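Bench notebook, December, 4:10 pm
Lamps, continued

Lamp is back on the wooden table, where it has now spent more of the month than I have. 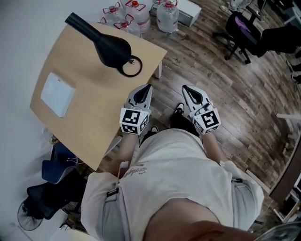
Miklós wants every desk lamp in the Lekness room checked before the break. My part is the cords. Measured this one at 510 cm end to end, a generous length for a lamp that will live 38 cm from an outlet. Coiled it. It uncoiled. Coiled it again with more conviction and wrote "tie" on the shopping list, under the other "tie."

Veronika holds that cords should be wound around the lamp. Botond holds that this kills the cord at the neck. Both have held this since the Undel job and I expect to retire before it is settled. For now: loose loop, plug at the junction, lamp lying down.

Label for this one is 59. The previous 59 is now 59B, thanks to whoever did the labels (me).

To do:
- ask Erzsébet if Takács still sells the short cords
- 2 bulbs, warm, not the blue ones that make us all look unwell
- find the shelf list, last seen with Murray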